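Qui sommes-nous ?

Nenine est une école de cuisine de quartier, ouverte à toutes celles et ceux qui ont envie de mieux manger sans y passer leurs soirées. Hanneke Geerts l'a lancée un mois de juin, dans l'ancienne quincaillerie Lambrechts, avec deux tables, une caisse de légumes et une énorme envie de transmettre ! Aujourd'hui, nous proposons 14 ateliers différents et notre carnet de recettes maison en compte presque 300.

On y apprend les bouillons, les pâtes fraîches, les lactofermentations, les sauces de tous les jours (celles qu'on rate une fois sur deux, oui, la hollandaise aussi). Les groupes ne dépassent jamais 18 personnes, pour que chacun mette vraiment la main à la pâte.

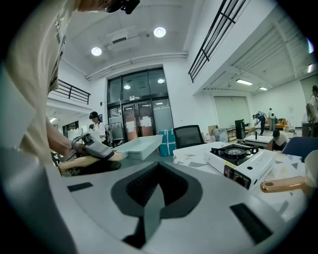
Notre cuisine, c'est d'abord celle de la maison. Nos recettes sont pensées pour de petits logements, des placards étroits et des budgets d'étudiants. Un réchaud à gaz portable posé sur une table avec une nappe à triangles gris et blancs, et on peut déjà préparer une soupe à l'oignon, un dahl ou des crêpes pour toute une tablée. L'atelier « Un seul feu » est d'ailleurs le plus demandé de l'année, et nous adorons le donner !

Côté produits, nous travaillons avec la ferme Jurent pour les légumes et les œufs, et avec la coopérative Sustgate pour les farines et les légumes secs. Les menus changent selon les récoltes, alors attendez-vous à beaucoup de courges en automne.

Envie de nous rejoindre ? Les inscriptions pour la prochaine session ouvrent le vendredi 25 octobre 2024, sur place ou par téléphone. Débutants bienvenus, tabliers fournis.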